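Tips > Kitchen & Counter > Toy Cleanup

2 min read

Bricks on the counter again. Fast version, dinner's on.

Wash first, sort second. Dish tub, lukewarm water, squirt of soap, 10 minutes. Swish. Not the dishwasher, top rack or otherwise, I warped a whole set in September. Anything with stickers or a motor stays out of the water.

Rinse in a colander. Small pieces go down the drain faster then you'd think, so plug in.

Dry on an old bath towel, studs down so the water runs out of the hollow side. Overnight is best. In a hurry, salad spinner, 20 seconds, lid held on tight.

Sorting. Don't do it by shape unless you have 200 bricks or more and a free weekend. Color is quicker and kids can do it without asking you. One tub per color, and split the shades too if you've got a lot of blue. Malsha Seneviratne wrote in to say she keeps all hers in one big bin and digs. Fine. Loud though.

Tubs: plastic, deep, round rim, no lid. Lids get lost. Different colored tubs so you can say "teal one" from across the room. Side by side, rims close, less ends up on the floor.
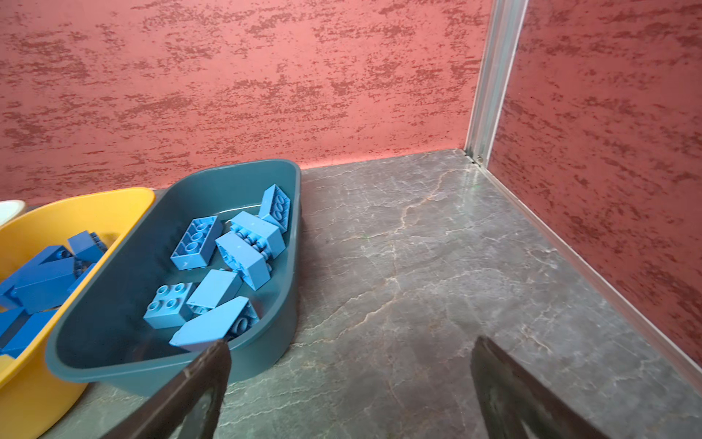 Light blue in the teal tub, darker blue in the yellow.

Wipe the counter after, soapy cloth then dry. Grit off the bricks will dull a shiny top.

Missing pieces: check the couch, the vacuum, coat pockets. Isla Rakena found hers in the toaster tray. Unplug it before you go lookng.

Next week, sticky drawers.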